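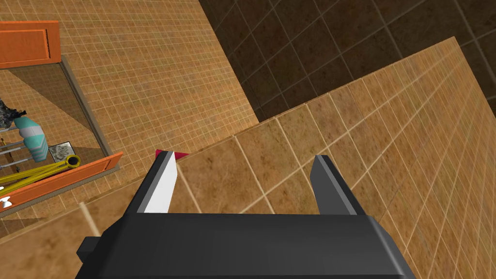 Pinza robótica abierta sobre una superficie de azulejos, en una imagen generada por ordenador.

Drumia cambia de agencia y lleva su presupuesto a la radio local

28 de junio de 2020

La marca de infusiones Drumia ha confiado a la agencia Lineck su cuenta de publicidad, que estaba en manos de Insaurralde desde hace cinco años. El contrato tiene una duración de 2 años y comprende la estrategia, la creatividad y la compra de medios.

La primera campaña se emitirá en noviembre y tendrá la radio como medio principal. Según la empresa, el 55 % de la inversión irá a emisoras locales, un medio donde Drumia no había anunciado hasta ahora. El resto se repartirá entre la prensa regional y los carteles en los puntos de venta.

La decisión se apoya en una encuesta que la marca encargó a la consultora Naron, con 1.341 compradores habituales de infusiones. La mayoría de ellos recordaba el envase de Drumia, pero pocos sabían repetir su lema — el mismo desde el lanzamiento.

Lineck prepara cuñas distintas para cada zona, que se escucharán en 200 emisoras. La agencia no ha comunicado todavía el nuevo lema. Insaurralde, por su parte, seguirá encargada del diseño de los envases hasta el final del año.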